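Gredness Wedding Arch Hire Kit, Beach Size

Freestanding arch for ceremonies on sand. Width 98 in. Packs into two bags, fits most hatchbacks. Drape and ground stakes included - flowers are not.

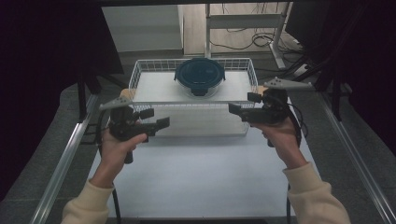 White wire basket, round container with navy lid

Holds up in a light sea breeze. Anything stronger, ask for the Vatix base weights. Recomended for open shoreline.

Rental is per weekend, $156 plus deposit of $100. Pickup or delivery. Late returns charged by the day.

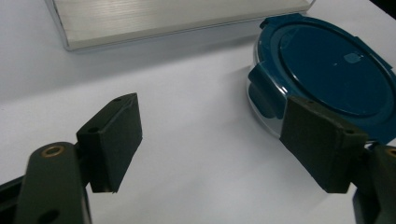

Olive-green gripper fingers over a white tabletop

Item no. 2463. October dates going fast - email Loan Bạch to hold yours, she'll get back to you same day usualy.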